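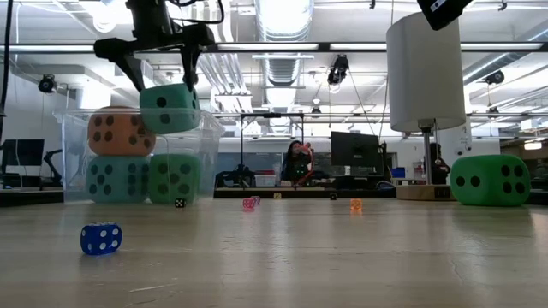
Large and small dice on a table, with a clear storage bin.

Participants wanted: board game rule comprehension study

Nirkora is recruiting adults for a study of how people learn game rules from printed booklets. Sessions run through August at the Driltov building, level 2.

Each participant reads one rule booklet, plays a short dice game with a partner and completes a questionnaire. Allow 191 minutes, including breaks. Payment is $60 per session.

You must be 18 or over, read English fluently and have normal or corrected colour vision. Previous testers of the Zusley booklets are not eligible.

To apply, email Uzma Bhutto, study coordinator, with your age range and preferred start time (9:30 am or 1:30 pm).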